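Bandano two-arm bench: simulation set and notes

README for the shared folder. Please read before copying anything to the workshop machine.

Hello, and thank you for taking an interest in the Bandano bench. I started writing this as a half-page note to go next to the files, and it has grown a good deal since then, mostly through people asking me perfectly sensible questions at the workshop that I had to answer from memory. I am Berkay Yaman, and the bench is my home project, although a fair part of it now lives on the back shelf of the shared workshop at Çetinkaya. If you only want to run the thing, skip down to "Getting started." If you want to know why the rooms look the way they do, stay with me.

Last revised: Jul 6, 2023

What is in the folder

The set holds 2258 simulated runs of a two-arm tabletop setup. Each run is one attempt by me, or by someone else at the workshop, steering both arms with the hand controllers. For every run you get the joint readings for both arms, the opening of both grippers, the rendered view from the front of the bench, and a short text note saying what the person meant to do. The notes are written by hand and they vary. Mine tend to ramble (you will have guessed that by now), and a few people wrote two words and went home.

Folders inside the download:

runs/ — one folder per attempt, numbered from the first session
rooms/ — wall, floor and picture textures, plus the room layouts
objects/ — the things that sit on the bench, with their weights and friction values
arms/ — arm and gripper models and the joint limits
scripts/ — loading, replay, and the checker
notes/ — my own log, kept mostly for me, but you are welcome to it

Why simulate at all

The real bench is slow to set up. The arms have to be clamped, the cables run under the table, and the whole corner roped off, and by the time all that is finished the evening is half gone. In the simulation I can try a grasp, decide I hate it, and try again while the kettle boils. It also means that people who are nervous about real motors can get a feel for the controllers first, and I have found that they come to the real bench much calmer for it.

I should also admit that I enjoy the room building. It began with one plain gray box and got a little out of hand. There are now 70 rooms in the folder, made by mixing wall, floor and picture textures, and some of them are a good deal fancier than any place I have ever lived. The reason for having so many is practical enough. My earliest grasping model had learned the plain box by heart and fell to pieces the first time I changed the wall color, so now the background changes from run to run while the bench itself stays as it is.

The marble room

This is room layout "Skotell," named after the texture pack I put together for it. The walls are dark brown marble with pale veins, laid out as large tiles, and the floor is a warm honey-colored wood. A big framed mountain landscape hangs high on the right wall. I made the marble tiles from my own scans and they do repeat if you look for it, so please don't use them to test anything that depends on the walls being unique.

The bench is the same broad gray surface as everywhere else, with the two white-and-black arms reaching in over it. I keep the bench plain on purpose. With walls that busy, it helps to have one calm area to work against.
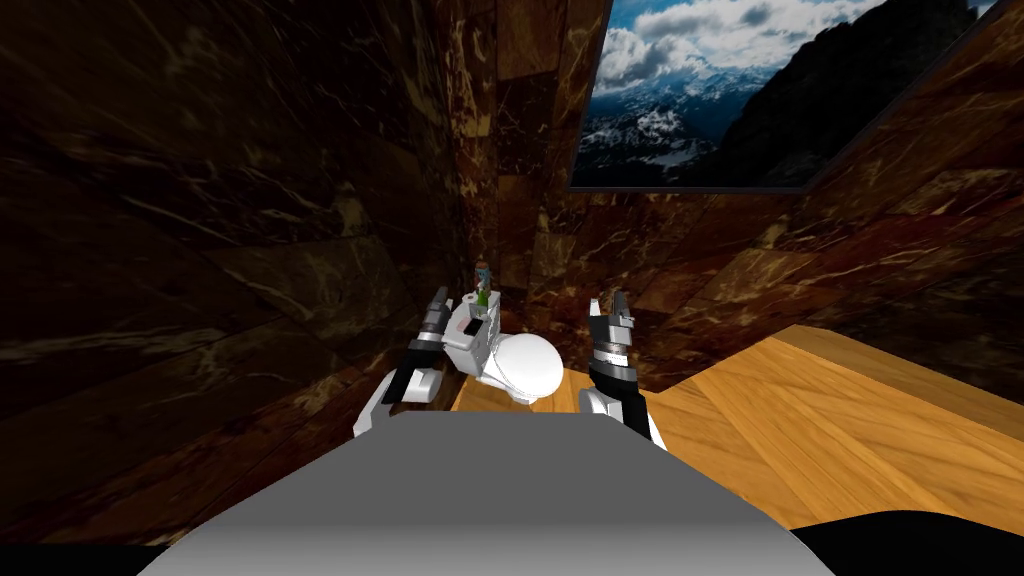

Most of the grief in this layout comes from scale. A bulky object next to very small ones is hard on a parallel gripper. The toilet-shaped piece is wide, glossy and rounded along the bowl side, so the fingers have little flat area to settle on, while the figurine and the green bottle that go on top of it are tiny beside the grippers. If you come in from the side and nudge the big piece, the small ones go over. I have spent whole evenings knocking that bottle down. The approach I recommend is to bring both grippers up open, one on each side, pause there, and only then decide which arm does the moving. The pause feels silly when you are steering, but the recordings are much easier to learn from when it's there.

A word on shininess, too. The white material in the objects folder was far too reflective in the first version, and highlights crawled over it whenever an arm moved. I have brought it down since. It is still glossy, and I'd like it to stay that way, as plenty of household things are glossy and a model ought to cope with them.

Getting started

You will need a machine with a reasonable graphics card and Python installed. The workshop machine has everything already, so if you are working there you can go straight to step 3.

1. Copy the whole folder to a local drive. Running it over the network share works, but the replay stutters.
2. Install what is listed in scripts/requirements.txt.
3. Run the checker. It walks through every run folder and tells you about missing files.
4. Open a single run with the replay script and watch it all the way through.
5. Load the rest in batches with the loader. The default batch is small and can be raised in the settings file.

If the checker complains about a missing note, go ahead and ignore it. Those are runs where the person left the text box empty, and I have kept them in.

Settings you may want to change

room: the layout to load. Leave it blank for a random one.
object_seed: controls which objects are placed and where. The default is 3218, for no better reason than it being the number on my old locker.
max_steps: the longest a run may last before it is cut off. Set to 2000 by default. Slow, careful people do hit this limit, so raise it if you are one of them.
gripper_start: open or closed. Please leave it on open if you plan to add runs to the shared set.
shadows: on or off. Turning them off is kind to older laptops.

The arms

The simulated arms follow the pair on the real bench as closely as I could manage with a ruler, a kitchen scale and a good deal of patience. The joint limits are a little tighter than what the real ones can do. I did that after a wrist wound its cable around itself on the real bench and pulled a connector out, and I would like any motion learned here to be safe to carry over.

The gripper fingers are plain parallel ones, modeled on the Kuken fingers I machined at the workshop (drawings are in arms/kuken, along with the tapped hole sizes, which I got wrong the first time). They open and close straight, with no curl. The rubber pads are not modeled as soft, only as a higher friction value, and this makes small items a bit more slippery in simulation than I would expect them to be on the real bench.

Known problems

Objects sometimes settle very slightly into the bench on the first step and then pop up. It clears by itself, but throw away the first few steps if you are training on motion.

In two of the narrow rooms the light comes from a spot that makes the far corner almost black. I like how it looks — but it isn't very useful, and I may redo those layouts.

Replay and recording can drift apart in long runs. The joint readings are the ones to trust.

The text notes are in English and Turkish, sometimes both in one sentence. I have left the spelling alone.

Runs that went wrong are included and are marked in the note only when the person remembered to do so. A proper success label is the thing I am asked for most, and I agree that it should be there. I have started going through them by hand in the evenings, and it is slow work.

What it is good for, and what it isn't

I use the set to practice grasp planning, to try out camera positions before drilling holes in anything, and to train small models that run on modest hardware. It suits hobby work and teaching. Please don't take a policy trained only on these files and set it loose on real arms with your fingers nearby. The contact forces in particular are guesswork on my part, and real things slip, stick and tip in ways the simulation does not bother with. Start slowly, keep one hand on the stop button, and take anything breakable off the table.

Adding your own runs

I would be delighted to have more. Record with the standard settings, write a note (a sentence is plenty), run the checker, and drop the folder in the incoming directory. Use a new number and never reuse an old one, even if the old run was deleted. Left-handed people are especially welcome, as nearly every run so far leads with the right arm, and I suspect the models have picked up the habit.

New rooms and objects are welcome as well. Keep the texture files modest in size, put your name in the text file beside them, and only send things you made or scanned yourself.

Terms

Use it, change it and share it for anything noncommercial, and keep this file with it. If you want it for paid work, ask me first and we will most likely sort something out over tea.

Questions can go in the workshop logbook or on the project board under Bandano. I read both, though in July I am slower than usual, as the workshop gets very hot in the afternoons and I tend to come in late.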